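Okay so I've been working at the same white table since December and I think it's time for a little appreciation thread. 1/

I got it secondhand from a closing print shop for 30 bucks. Hajar El Idrissi (best neighbor alive) helped me get it up the stairs and we only scraped one wall! She still brings that up. 2/

Everyone told me not to get white. "You'll see every mark." Yes! I do! I see every single one and I've made peace with it. 3/

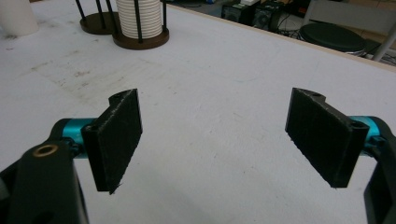
Photo: Anas Tannous

The gray smudgy patch is my favorite part. I've tried dish soap, baking soda, and that Lirnent spray people swear by — it smells great and the smudges are still there. If you have a trick that won't eat the surface, please tell me. 4/

I do love the thin strip of pale wood along the edge. It warms the whole thing up and it goes with the round wooden base on the rack at the back (the one with the skinny black rods). Total accident, but I'm taking credit for it. 5/

The rack used to live on a shelf, by the way. Moving it onto the table was supposed to be for one afternoon and then I just never put it back. 6/

Someone asked if I'd swap for one of those new Rolton tables. I looked. It's 400 for the small one!! For that money I can live with scuffs — and I'd be scared to put anything down on it. 7/

Next up is the lamp situation, which is bad. I've got 2 in my cart and can't pick. One's warm and kind of yellow, the other is bright like a dentist's office. Opinions welcome, I'm ordering tonight after dinner. 8/8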